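Komambridge Bench Parts Collection: Data Card

Release 4
Prepared by Bilal Azar and Roy Wainwright, Grestis Electronics Workshop, Komambridge
Last revised: 12th February

Purpose of this document

This data card accompanies the image and record files of the Komambridge Bench Parts Collection. It sets out what the collection contains, how the parts are grouped and named, and what limits a reader should keep in mind before relying on the records. It should be read together with the label list, which is stored in the same folder under the name labels.csv.

Summary

The collection documents small electronic and electromechanical parts as they are handled at the sorting benches of the Grestis workshop. It covers circuit boards, wire harnesses, connectors, solenoids and small metal hardware. The parts were taken from retired equipment supplied by the Dinduda program, which passes used vending and ticketing units to training workshops in the region. Parts were photographed as they lay in trays and bins. They were not cleaned, straightened or arranged in rows beforehand.

The collection is intended for teaching part recognition, for checking label lists, and for research on cluttered small objects. It is not a catalog. Prices, stock levels and supplier codes are not recorded.

Contents of the release

boards: circuit boards, whole or partial, with components in place
harnesses: bundled or twisted wire sets with a connector at one or more ends
solenoids: push-pull types, with or without spring and lead
hardware: nuts, spacers, brackets and other small metal pieces
labels.csv: the label list, one line per part
changes.txt: the record of corrections between releases

Each part folder holds the images, a short text note and the record of which bench the part came from. The notes were written by the person at the bench and have been edited only for spelling. Some are a single word. Others run to a paragraph, usually where the original function of a part was in dispute.

Naming of parts

Names follow the Shi scheme, which the workshop adopted in April of the preceding year. A name begins with the part family, followed by the most visible distinguishing feature and then by the bench number. Color is used in a name only when two parts of the same family would otherwise share it.

Three rules have caused difficulty and are restated for this release.

A connector that is still attached to its wires is recorded as part of the harness or component it belongs to. It receives its own name only after it has been detached.

A spring that sits on a plunger is recorded with the solenoid. Loose springs go under hardware.

A board is recorded as one part regardless of how many components it carries. Users who need component-level labels will have to add them. An earlier attempt to do so was withdrawn after release 3 — the two labelers could not agree on where a terminal block ended and its screws began.

Bench practice

Boards and harnesses are sorted separately from solenoids wherever space allows. Long leads are left as they fall, so that the bends and crossings in the images reflect ordinary handling. Staff are asked to leave parts with plungers uncompressed and to lift them by the body. Boards are held by the rim. Harnesses are not to be lifted by a single wire.

Parts with cut leads stay in the collection under their usual family, with the word "cut" in the note. Parts with leaking or swollen components are set aside and are not included in any release.

Known limitations

The range of equipment is narrow. Most of the boards come from two product families, and a reader should not take the mix of components as typical of electronics in general.

Glossy surfaces and bare metal produce strong reflections. A silver surface may take on the tint of whatever lies beneath it, and color values read from the images should be treated with caution. The color names in labels.csv were assigned by eye at the bench and not from the images.

Scale is not given. Users who require dimensions should write to the workshop and quote the part name. Measurements exist for six of the board types and for none of the harnesses.

Many parts are visible only in part. The label list marks these entries "partial" where the bench record could settle what the part was, and "unresolved" where it could not.

Corrections in this release

Seven entries were moved from hardware to solenoids after their notes were reviewed. One harness had been entered twice under different bench numbers — the second entry has been removed. The spelling of "electrolytic" has been made consistent throughout the notes.

Sample images 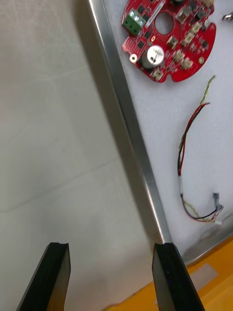 Red circular board with a green screw terminal block, and a twisted wire harness ending in a small connector.

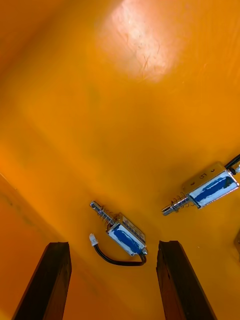

Where should a solenoid be listed if its cable and connector are still attached?

It should be listed once, under solenoids, with the cable and connector mentioned in the note. If the cable is later removed, the solenoid keeps its name, and the cable is entered under harnesses with a reference back to the original entry. Entries made before release 3 may not follow this rule, and corrections may be sent to Roy Wainwright at the Grestis workshop.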